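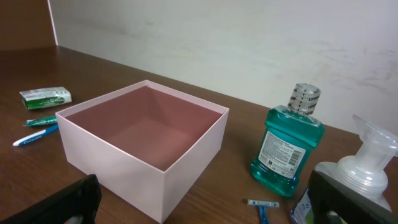
The pink box standing open and empty, with soap, mouthwash and the rest close by.

The packing room at Briltoten smells faintly of mint, and after a morning there so will your sweater. The company puts together toiletry boxes for guesthouses and small hotels, and for most of its life that meant people on their feet at long tables, picking up a toothbrush, a razor, a bar of soap, and doing it over again until lunch. In May the first robot arm went to work on the Sulside account, and I spent a day finding out what that has been like for the people who used to do all of it by hand (and who still do a good deal of it, I should say!).

Elis Nicholas has packed here for six years and was plainly nervous about the whole thing. "I went home the first night and told my sister I'd be out by fall," Elis told me over a very strong coffee. Nothing of the kind has happened so far. There are 4 people on the shift, the same as before, but their days are laid out differently, with more time spent checking orders and setting up the tables, and a lot less time reaching.

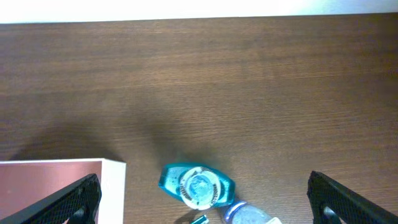
At the table, the gripper over a small cluster of plastic items.

The reaching, everyone agrees, was the hard part. Last month the room sent out 3170 boxes, and the arm handled 2189 of them, which left the team with the odd sizes, the special requests and anything tall and slippery. Elis's shoulder, which used to ache right through the weekend, has calmed down enough for gardening again.

Not everybody is won over. Some of the packers miss the chatter that went with working side by side, and there's a fair question about pay that management has promised to answer and hasn't yet. Elis has taken the machine training and would like to see it show up in a paycheck, and I can't say I blame anyone for that.

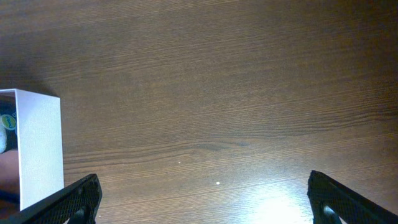 What comes next

The Dulberg order is the next one due to move over, and the team has asked to help plan it this time, starting with where the tables go. Elis wants them closer to the window, so people can talk while they work.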